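Cable Sorting Build, Clollwood Shared Workshop

Gallery updated 15th April

Welcome to my gallery page. I have been a member of the shared workshop in Clollwood since last August, and most of my evenings there go into one project: two arms which should take cables out of a box and put them in another box. It sounds like a small job. I have now 1017 recorded attempts in my log, and I am still learning what a cable wants to do.

The software is my own, with a planner called Zillby on top, which a friend from the Wosau workshop wrote and kindly shared with me. The table is covered with green cloth, because the bare surface gave me reflections and my depth readings were jumping. I ironed the cloth once. It did not help for long.

Low view over the table, with one cable coiled in its box. From this height the front wall of the box hides a part of the cable, so I plan the approach from the upper view and use this one only for the last centimeters.
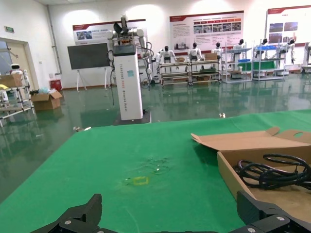

Van Wyk wrote under the first version of this page that I should stop picking cables by the middle of the loop. Grip near the connector, he said, close slowly, and lift straight up before moving to the side, or the whole coil will come with you. He also asked if I limit the finger force, as his own gripper flattened the jacket of a good cable in one evening.

Yes, I limit it now. I changed the grip point in the same week, and it was the best advice I received for this project. The old program searched for the highest point of the coil. The new one searches for a plug first, and takes the highest point only if it finds no plug after four looks.

The fingers needed some work also. I added thin rubber pads on the inside and moved the closing speed down to 800 in my controller units. Faster than this, the plug turns between the fingers.
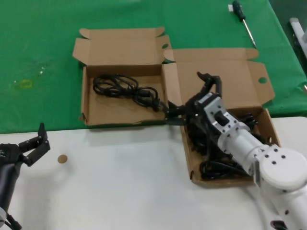
My next task is the order of work when two boxes stand close together. The planner treats each box as a separate place, with its own walls and its own safe height, and it does not understand that a lid can belong to one box and still be in the way of the other. With the lids folded up and back like this, the white arm has to come in low from the front side, and its fingers work over the gap between the boxes. I would like to describe the lids as simple flat plates and let the planner avoid them. For now I type the lid angles by hand before each session, and sometimes I type them wrong.

The log file from attempt 1019 on will use the new format, with grip point and finger force in separate columns. If you want to compare with your own build, please leave a comment and tell me which cable thickness you use.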